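Setting Up a Workbench for Late Pregnancy

Light assembly work can usually continue through the second and third trimesters if the bench is adjusted. The notes below cover seated work with small metal parts. They do not replace advice from a midwife or doctor.

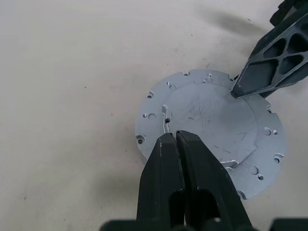
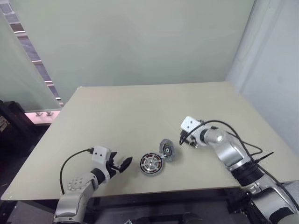 Bench height. Set the surface level with the elbows while seated, then check it again every few weeks. As the abdomen grows, the chair moves back and the reach gets longer. Keep frequently used parts within forearm distance and put the rest on a side cart.

Seating. Use a chair with a firm back and a footrest. Both feet should be supported and the knees level with the hips. Stand and walk for five minutes at least once an hour – a kitchen timer works well.

Solvents. Move degreasers and thinners out of the room, including closed cans. Where a part has to be cleaned, warm water and dish soap will remove light oil. Dry it at once with a cotton cloth to prevent rust. Ask someone else to do any solvent cleaning, in another space with its own ventilation.

Lead. Do not use leaded solder or sand old paint. Wipe down the bench with a damp disposable towel. Dry sweeping puts dust back into the air. Wash hands before eating, and keep cups and snacks off the bench.

Lifting. Store heavy items between knee and shoulder height. Split large boxes of hardware into smaller bins. Kenza Bouazza keeps hers at 600 grams each, labeled on the front and the lid.

Stop work and call your provider if you notice dizziness, bleeding, regular tightening or a sudden headache.

Filed under: Workshop, Pregnancy
Notes by Samah Benjelloun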